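Gallery: Good Practice in Two-Arm Disassembly Cells
Posted Sunday, November 13, 2022
Compiled by Glenys Stockdale, Tunstall Cell Practice Group

This gallery supports section 6 of the Undholm site rules, which cover collaborative arms working on open electronic equipment. The rules were drafted for the Hadis and Imolo lines and now apply to every bench where two arms can reach the same part. They sit below the risk assessment for the cell and do not replace it. A collaborative arm is not a safe application in its own right; the gripper, the workpiece and the task all have to be assessed with it.

The pictures cover one type of job, a desktop computer tower opened on its side, and should be read with the notes that follow them.
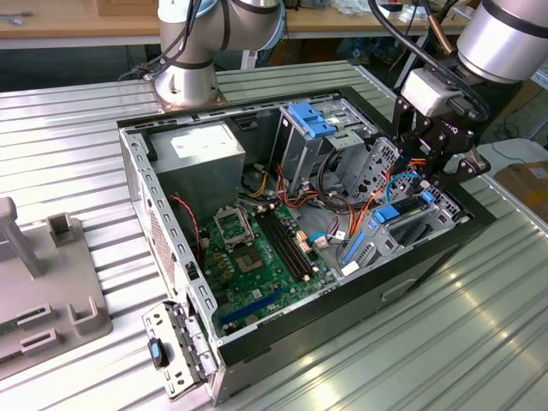 Two arms at an open tower. One gripper reaches down near the drive bay (rules 6.1 and 6.2, shared space).
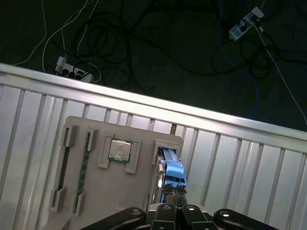

Parts tray with a processor between raised brackets. The fingertips are at the lower end of a blue component (rule 6.4, part locations).
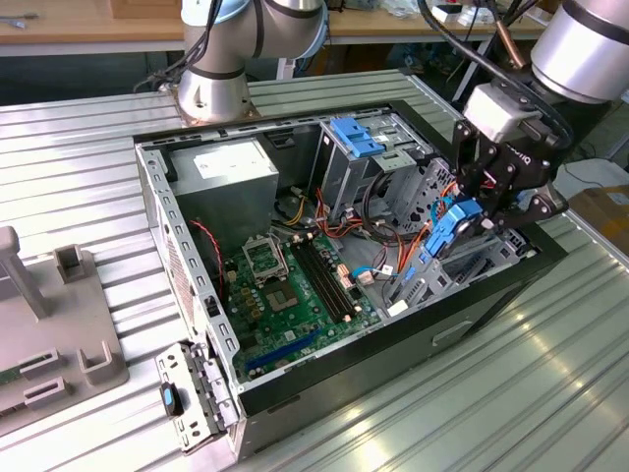
Blue plastic piece held in the gripper, inside the drive bay area. Note the wiring across the middle of the case (rule 6.3, approach paths).
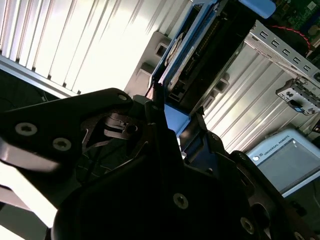
Wrist view: gripper, blue-and-black unit and teach pendant (rule 6.5, pendant position).

Arms and gripper at the tower and parts tray, Undholm rules section 6.

Notes to the rules

6.1 Shared space. Where the reach of two arms overlaps, the overlap is to be defined in both programs as a single zone. One arm holds the zone at a time. The second arm waits at a taught position outside it and does not enter on a timer alone — it needs a release signal from the first.

6.2 Mounting. Check base bolts against the torque sheet before the first run of each shift. Any arm that has been moved is to be re-taught from its reference point, even if it has gone back to the same plate.

6.3 Approach paths. Plan the path into a case from the side with the least wiring. Speed inside the case is limited to the value on the cell card. Loose leads are to be tied back or routed away from the fingers before the program starts. If a finger catches a lead, stop and free it by hand with the arm in protective stop. Do not jog the arm to pull clear.

6.4 Part locations. Each removed part has one location in the fixture, and the program uses that location only. A holder that no longer centres its part is to be replaced, not shimmed. Processors and memory modules are handled under the static control procedure.

6.5 Pendant position. The pendant stays within reach of the operator and outside the path of both arms. It is not to be left on a surface the gripper passes over at low height. Cells without a hook or bracket for the pendant should raise a request through the Tunstall office.

6.6 Arm cables. Leave enough slack for full wrist rotation and no more. Inspect sleeves and ties every 1000 cycles and record the result in the cell log.

6.7 Floor leads. Power strips and leads are kept clear of the operator's standing area. Adaptors are not to be chained from one strip to another.

6.8 Changes. A new gripper, a new fixture or a new case model counts as a change to the application. Repeat the assessment and run 3 supervised trials at reduced speed before release. Records are kept for 18 months.

The next revision of section 6 is due in March. The main open item is the wording of 6.1, where Hadis has asked for a separate rule on handing parts directly from one arm to the other. Comments should quote the rule number and go to Glenys Stockdale.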